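鐘の町のパン種

ニムイトルムに着いたのは六月の夕方で、船着き場にはもう焼きたてのパンの匂いが流れていた。ああ、これだ! わたしは鞄を抱えたまま坂を駆け上がった。祖母が死ぬまで話していたあの匂いを、とうとう自分の鼻で嗅いでいるのだ。

坂の上の店の扉を押すと、粉だらけの大男が振り向いた。

「ヘールト・ファン・デン・ブルークさん?」

「そうだが、今日の分はもう売り切れだよ」

「パンじゃないんです。いえ、パンも食べたいんですけど、パン種を見せてほしくて!」

ヘールトさんは笑いもせず、わたしの靴と鞄と顔を順に眺めて、奥へ顎をしゃくった。

地下へ下りる石段は冷たくて、壁に塩が吹いていた。突き当たりの棚に、蓋つきの甕が4つ並んでいる。いちばん左の甕の腹に、釘で引っかいたような字で「スティルクム」とあった。祖母の生まれた村の名前だ。ダムの底に沈んで、今は地図にもない。

「三百年ものだと親父は言ってた。おれは話半分に聞いてるがね」

蓋が開いた。林檎と、雨の日の納屋と、ほんの少しビールに似た匂い。表面で泡がひとつ、ゆっくりふくらんで、ぷつんと割れた。生きてる! わたしは思わず声に出していた。生きてますよ、これ!

「生きてなきゃ困る。明日の朝、使うんだ」

その晩、わたしは店の二階に泊めてもらうことになった。眠れるわけがない。枕元で祖母の帳面を開き、もう何十回も読んだページをまた読んだ。粉は石臼の粗いほう。水は井戸の水を一晩置いて。塩は最後。そのあとに一行だけ、どうしても意味のわからない言葉がある。「こねるときは、カンダサミーを歌うこと」。

カンダサミーが人の名前なのか、歌の題なのか、母も叔母も知らなかった。図書館で古い歌集を2544番まで調べたこともある(番号の振ってある歌集だったのだ。全部めくった。楽しかった!)。それでも見つからなかった。

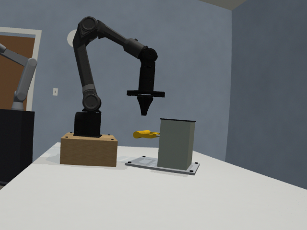
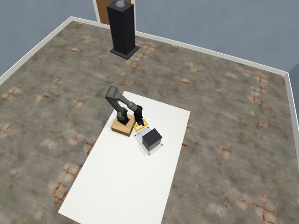 挿絵二点 どちらもCGによる

三時に階段の下から呼ばれた。外は真っ暗で、窯だけが赤い。ヘールトさんはもう腕まくりをして、粉の山のまんなかに穴を開けているところだった。

「手を洗え。見にきたんじゃなくて、こねにきたんだろう」

そんなこと一言も言っていない。でも、そのとおりだった。

パン種が粉に落ちる。指を入れると、ぬるくて、重たくて、それから急にこちらを引っぱってくる。押して、たたんで、回す。押して、たたんで、回す。隣でヘールトさんが低い声で何かうなりはじめた。最初は腰が痛いのかと思った。違う、歌だ。節がある。三つ数えて一つ休む、その休みのところで生地がくるりと回る。

「それ、なんの歌ですか」

「歌? ああ、これか。カンダサミーだよ」

わたしは生地を台に取り落とした。

「昔、プラーナムの港から来た粉屋がいてな。そいつの荷揚げの掛け声だ。親父も歌ってたし、親父の師匠も歌ってた。歌詞はもう誰も知らん。だから、うなるだけだ」

歌集に載っているはずがなかった! わたしは笑って、笑っているうちに鼻の奥がつんとして、粉のついた手で顔をこすってしまった。祖母は台所で、確かにうなっていた。洗い物のときも、窓を拭くときも、三つ数えて一つ休んで。わたしはずっと、年寄りの癖だと思っていたのだ。

「ほら、止まるな。生地が冷える」

「はい!」

うなってみた。音は外れたけれど、手のほうは合っていた。押して、たたんで、回す。生地の肌がだんだんなめらかになって、耳たぶみたいに指を押し返してくる。ヘールトさんが横目で見て、何も言わずに粉をひとつかみ、わたしの台に投げてよこした。

窓が白むころ、最初の窯出しになった。並んだパンが冷めながら、ぱちぱちと小さな音を立てる。皮の割れる音だという。いつまででも聞いていられる、と言ったら、あと3時間で全部売れるぞ、とヘールトさんは言った。

端の一つを割ってもらった。湯気が立って、林檎と納屋の匂いがした。噛むと酸っぱくて、そのあとから甘い。塩がちゃんと最後に来る。祖母の焼いたパンはもう少し固かった気がするし、もう少し焦げていた気もする。でも、同じパンだった。同じパンだ!

「持っていくか」

ヘールトさんが、ジャムの空き瓶を差し出した。底のほうに、灰色がかった種が指二本ぶんほど入っている。

「いいんですか」

「瓶の蓋はきつく締めるなよ。船で爆発する。それから、毎日粉をやれ。旅先でもだ」

わたしは瓶を両手で受け取って、帳面の最後のページを開き、今聞いたことを急いで書きつけた。蓋はゆるく。毎日粉を。それから少し迷って、三つ数えて一つ休む節を、丸と棒で書いてみた。

坂の下で朝の鐘が鳴り出した。店の前にはもう人が並んでいて、ヘールトさんが「扉を開けろ」と怒鳴る。わたしは瓶を棚に置き、粉だらけの手のまま、走っていって扉を開けた。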